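3.2 Bin and object set

The question of which container to use was decided early and influenced most of the later choices. In the storage halls where we made our observations, small goods are kept in open bins with sloping sides, and the person who takes an item out must reach down to the floor of the bin. We therefore kept the same kind of container in our study. A flat tray would be easier to photograph and to measure, but the wall of the bin has a strong effect on how objects come to rest, and we did not want to lose this effect.

The bin was supplied by Dallari. It is grey, rectangular and open at the top. During the work its floor became scuffed, and we considered replacing it for the final series. After some discussion we kept the used bin, as the bins in daily service are also worn, and a new floor would slide differently from the one on which the first 600 placements were made.

The object set consists of plain long blocks in several colours. Blocks of this form have two advantages for our purpose. Their direction on the floor can be given by a single angle, and two of them can lie parallel, crossed or one leaning on the other, so that the main kinds of contact are covered with very few objects. Their disadvantage is that they have no handle, lid or label, and for this reason the results should not be carried over to household goods without care.

3.3 Arrangements

An arrangement is called "sparse" when all blocks touch the floor of the bin, and "stacked" when at least one block is supported only by others. We recorded 2441 arrangements in total. Of these, 1745 were sparse and the remainder were stacked. The blocks were poured in by hand from a small box held over the middle of the bin, and they were not corrected afterwards — also when a block stood upright against the wall, which happened rarely.

For every arrangement the following was noted: the angle of each block to the long side of the bin, the shortest distance from each block to a wall, and which blocks touched. Pascual Cáceres made the notes for the first part of the series and Roscoe Sorensen for the second. A set of 400 arrangements was noted by both, independently, in order to compare their reading of the angles. Larger differences appeared mainly for blocks lying nearly along a diagonal of the bin, where it is hard to judge the angle by eye. The rule for such cases was then written down more exactly and the set was read again.

Red blocks were used in the sparse series at Lendirham, because they contrast well with the grey floor. Figure 4 shows red blocks on the floor of the bin during a trial.
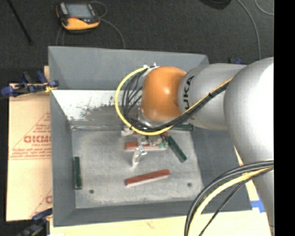

Figure 4. Long red blocks in the grey bin, Lendirham series.

3.4 Distance to the wall

The distance to the wall was measured at floor level and not at the upper rim. This point needs attention, because the sides of the bin slope and the opening is wider than the floor. A block which seems to have free space beside it when viewed from the rim may in fact lie close to the foot of the wall. In our first notes both ways of measuring were mixed — these notes were discarded and are not part of the numbers given above.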